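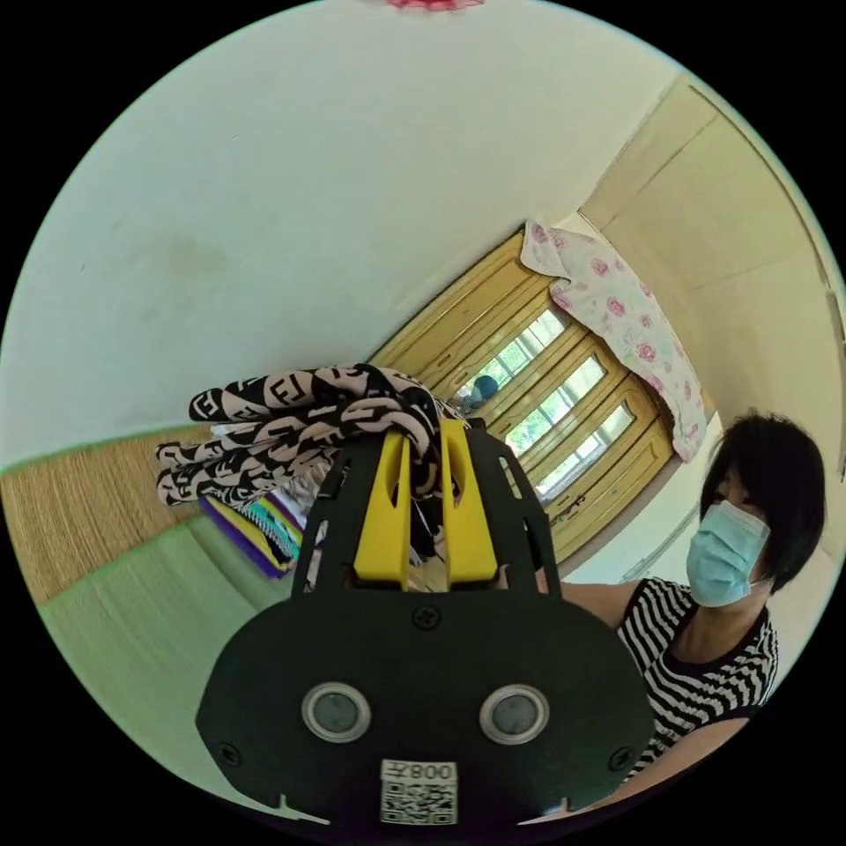 ## Re: Ilden with children, two days or three?

Hello all,

I read the question from last week and I want to answer the part about the tickets, as we came back from Ilden in January and it is still fresh for me.

> We are planning Clorngate water park on the first day and the Batach cable car on the second. Is it worth to buy the combined pass? And can we reach both without a car? We are 4 persons, the children are six and nine.

The combined pass was 179 for our family, also 4 persons. If you visit only these two places, please calculate first. For us it was cheaper only after we added the boat museum in Berrada. Also the pass is counted by calendar day, so if you start it at three in the afternoon you lose most of the first day. We did this mistake.

Without a car it is possible. Bus 13 goes from the Ilden station to Clorngate and stops at the main gate. For Batach you have to change in Berrada, and the second bus is small and fills up quickly in the morning. We had to wait for the next one.

The cable car goes up to 1,562 meters. Bring a warm jacket for the children even if it is sunny in town - my daughter wore my sweater all the way down. The restaurant at the top takes only cash.

> Somebody told us that the wave pool is closed in winter.

The outdoor one, yes. The indoor pool and the two long slides were open when we visited, but the smaller child could not use the faster slide because of the height limit. I do not remember the exact limit, so better ask them by phone.

I would take three days. If somebody knows whether the evening boat from Berrada runs in spring, please write to the list, we want to go again.

Best regards from a quiet reader of this list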